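The Robot That Wants to Help at the Bakery

If you have ever tried to pick up a croissant with a pair of kitchen tongs, you already know more about robots than you might think. Squeeze too gently and the croissant slides away. Squeeze too hard and you get a shower of crumbs and a very sad breakfast. Now imagine that the tongs are bolted to a machine that has never eaten a croissant, doesn't know what one is for, and will do precisely what it has been told, even when what it has been told is silly.

That is the puzzle the students of the Griralden Robotics Club picked for themselves this year, and they have been chewing on it (sorry!) every Saturday in the big room above the library. The club is for kids aged 11 and up, and they named their robot Pumell, after a good deal of arguing and one very long vote.

Pumell is a robot arm. It has joints that bend a little like your shoulder, your elbow and your wrist, and at the very end it has a gripper, which does the job of a hand. Your own hand has five fingers and a palm that can feel warm and cold and sticky and smooth. Pumell's gripper has two long, narrow fingers, and they can move apart and they can move together, and that's all the tricks they know. Everything else has to come from the arm moving to the right place, and from the program the students write.

So how does a robot know where the pastry is? Pumell has a small camera near its wrist, and the camera travels along wherever the gripper goes. It's a bit as if you had an eye in the palm of your hand. (Try to imagine tying your shoes that way!) The camera sends its pictures to a computer, and to the computer a picture is only a huge pile of numbers, one set for every tiny dot of color. The program has to sort through that pile and work out which dots belong to a pastry and which belong to the tray, or the tablecloth, or the robot's own fingers.

This is harder than it sounds. You can look at a shiny orange-brown bun on an orange tray and see two separate things right away, because you have been looking at food on plates your whole life. A program has to learn it, and colors that are close together can muddle it. Patterns on a tablecloth can muddle it too. And when the arm moves quickly, the picture goes smeary, just the way a photo does when you jiggle the camera.
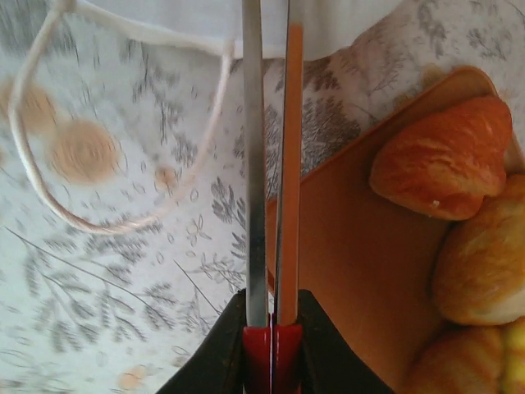
Why doesn't the robot just squeeze as hard as it can, so that nothing ever falls?

Because a strong squeeze is only good for strong things. A wooden block doesn't mind being pinched, but a pastry is full of air and thin, flaky layers, and they crush very easily. The students want the gentlest squeeze that still holds on, and finding it takes a lot of trying.

Trying is really what the club does most of. The students teach Pumell by guiding it. One of them steers the arm slowly through the whole job - down to the tray, fingers around the pastry, up again, over to the plate - while the computer remembers every bit of the movement and everything the camera saw along the way. Then they put the pastries in different spots and do it all over again. They gave themselves a goal of 200 guided tries before Pumell would be allowed to have a go alone, and they kept a paper chart on the wall with a little square to color in for each one.

If you want to feel what it's like, there is a game you can play at the kitchen table. Ask a grown-up for a pair of tongs and some soft rolls. Shut one eye, and keep your other hand behind your back. Now move the rolls to a plate, using only these words in your head: open, close, up, down, left, right. No wiggling your wrist in clever ways! You will probably notice how many small things your hand wants to fix without asking you first. The students had to think about every one of those small things when they planned what to teach Pumell.

In July the club is taking Pumell to the Brasomum Challenge, where school teams bring robots that help with everyday jobs. Setting a breakfast table is one of the jobs on the list, and there are points for being careful as well as for being quick. The students are still deciding which pastries to bring. The round ones are easier to grip, but the flaky ones are more fun to eat afterward, and that argument has been going on for weeks.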